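Zondgate Help Exchange > Workshops and Utility Rooms > Cleaning equipment

Storing a canister vacuum, hose and wand along a bare wall without losing the wall switch or the extinguisher

Posted by flatwasher_b
Tags: canister vacuum, hose storage, wall mounting, extinguisher, cables

The room is 337 square feet, used during the day by several people, and cleaned at the end of each session. The vacuum is a canister type with a metal extension wand and a separate length of black hose. It has no closet. Between uses it sits on the floor against a pale gray wall, wand still attached, with the hose coiled next to it. A bundle of white cables has ended up in the same corner and the two get pulled out together.

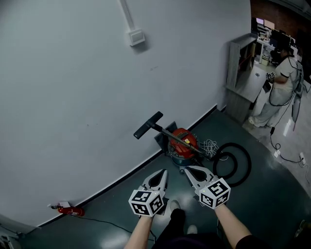 Vacuum corner, with the hose and cables at right and the extinguisher at lower left.

Problems, in order of how much they bother me:

The hose does not hold its coil. It relaxes into wide loops and takes up more floor than the canister does. After a few weeks in that position it has developed a bend near the machine end that stays in even when the hose is pulled straight. Suction at the nozzle seems lower than it was in May, but I have not measured it.

The wand slides. The floor is glossy and hard, and if the wand is leaned against the wall the nozzle walks outward until the whole thing goes down. So it gets laid flat, and then it is a trip hazard.

The extinguisher is small and is on the floor at the base of the same wall. I want it hung before anything else takes the good spot.

A flat panel is also stored there, leaning on the wall behind the canister. It can move.

Constraints: the switch plate is high on the wall and fed from above by surface-mounted conduit. I would like to leave the conduit alone and keep a clear path to the switch. The wall is painted and I believe it is drywall on studs, but I have only tested it by knocking. I would accept drilling for a rail or a few hooks.

There is one other candidate location. The room has a white shelving unit with a counter below it, and the shelves are already in use for other things. A second stretch of white wall is mostly clear except for a small box-shaped fixture, which has a thin cable running from it up toward the ceiling. People work in front of that wall, so whatever goes there has to stay shallow.

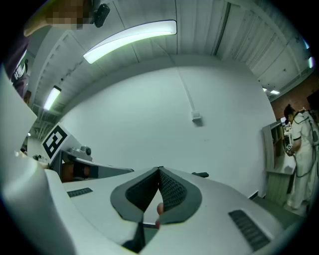 I have looked at two products. One is the Koller double hook, rated for up to 28 pounds. The other is the Veltevier rail, where the hooks slide and can be repositioned. The rail costs more. I would also consider a plain wooden peg if the diameter is right for the hose.

What I need to know is whether the hose should hang in a coil or straight, whether the canister should go on the wall as well, and whether the bend in the hose can be removed.

backdraft_no

Hang the hose, leave the canister on the floor. Details below.

Hose. Coil or straight both work. The important variable is the radius at the support point. A thin hook puts the full weight of the hose on a narrow contact area, and the corrugations deform there. Use a support with a wide curved saddle, such as a garden hose hanger or a short section of large pipe screwed to a backing board. A peg is too narrow unless you build it up. Before hanging, disconnect the hose from the canister. If you leave it connected, the socket end takes a side load every time the machine is nudged, and that is a common place for splits to start.

Bend. A set in a plastic hose can usually be reduced and sometimes removed. Bring the hose into a warm room, lay it out straight for a day, and put a light weight on each end. Do not use a heat gun. Wall thickness on these hoses is small and the corrugation will collapse before you notice it softening. If the inner surface is creased as well as the outer, replace the hose.

Suction. Check the easy causes before you blame the bend. Take the hose off and hold your palm over the inlet on the canister with the motor running. If the pull is strong there, the restriction is downstream of your hand, in the hose, wand or nozzle. Drop a coin through the wand with the nozzle off. Then do the same with the hose, holding it up high and walking the coin along. If the pull at the inlet is weak, look at the bag or bin and then the filters.

Wand. Two spring clips, one near each end, mounted vertically. Take the nozzle off and store it on the canister or on a shelf. A nozzle left attached rests on its bristles or lip and wears them on one side. Vertical mounting also stops the sliding, which you will not fix with rubber feet on a gloss floor once there is dust on it.

Canister. Floor, against the wall, wheels parallel to the baseboard. A wall shelf for the machine is possible, but people will lift it down by the hose.

Wall. Find the studs before you buy anything. In most framed walls they are 16 inches on center, but a wall with a surface conduit run was possibly never opened up, and in some buildings that is a sign of masonry behind the finish. Drill one test hole low down where the baseboard strip or a cover plate will hide it. Gray or red dust means block or brick and you need masonry anchors. White dust and then nothing means drywall with a cavity.

Stay well clear of the vertical line below the switch plate too. The feed comes from above, but that does not prove there is nothing below.

old_shopvac

just get a bucket. hose goes in the bucket, coiled. wand stands up in the bucket. did this for years with no holes in the wall. the bucket can tip if its a light one so put something heavy in the bottom

dont bother with the expensive rail

mh_facilities

The first reply covers the vacuum. I will add the extinguisher, the cables and the layout.

Extinguisher first, as you said. Most small ones ship with a bracket, and if yours did not, the maker can supply the correct one by model. Do not substitute a strap. Mount it near the exit from the room, with nothing stored below it and nothing hung over it. The mounting height is set by your local fire code and by the weight of the unit, so ask your fire marshal's office for the number. Before you hang it, read the tag and look at the gauge, if it has one. If the tag is out of date or the needle is outside the green, have it serviced. One that has been on the floor for a long time should also be checked for dents and for corrosion at the base.

I would not put it on the same wall section as the vacuum at all. Whatever gets used daily drifts outward, and within a season the hose will be hanging over the bracket.

Cables. Separate them from the vacuum completely. Sort them by whether they are in use. Those in use get routed along the wall in a surface raceway or at least tied in a single run behind the baseboard line. Those not in use get coiled, tied with hook-and-loop strips, labeled at the plug end and put on the shelving. You also have a thin black cable crossing the floor in open space. On a glossy dark floor that one is harder to see than the white ones. Reroute it or put a low cover over it.

Panel. Lay it behind the shelving if there is a gap, or stand it in a corner with a screw-in stop at the bottom edge. A flat panel leaning on a wall above a smooth floor has the same sliding problem as your wand.

Layout. I would keep the vacuum where it is. The second wall is a work area, and even a shallow hose hanger projects farther than you expect once the hose is on it. Also, you do not know what the box fixture connects to, and you would have to work around its cable.

For hardware I would choose the rail over fixed hooks in your case. The Koller hooks are adequate for the hose and wand by weight, but they fix the spacing, and if the vacuum is ever replaced the new wand will probably be a different length. With the Veltevier you set the rail once into studs and slide the hooks. Check that it can be ordered with the wide hook. The standard one has a narrow lip and will do the same thing to your hose that backdraft_no described.

If the wall does turn out to be masonry, the Hemow floor stand is a reasonable alternative. It is a weighted base with a post, a saddle and a wand clip. It takes more floor than a rail.

Comments

flatwasher_b: Test hole done behind the baseboard strip. White dust, then cavity. Ordering the rail with the wide hook. The coin went through the wand and stopped in the hose, a short distance past the bend. It was a wad of packing tape. Suction is better, the bend is still there.

backdraft_no: Check the exhaust filter anyway. Running against a blockage warms the motor, and fine dust bakes onto the filter.

old_shopvac: still say bucket

flatwasher_b: The bracket for the extinguisher has to be ordered separately. Tag is current.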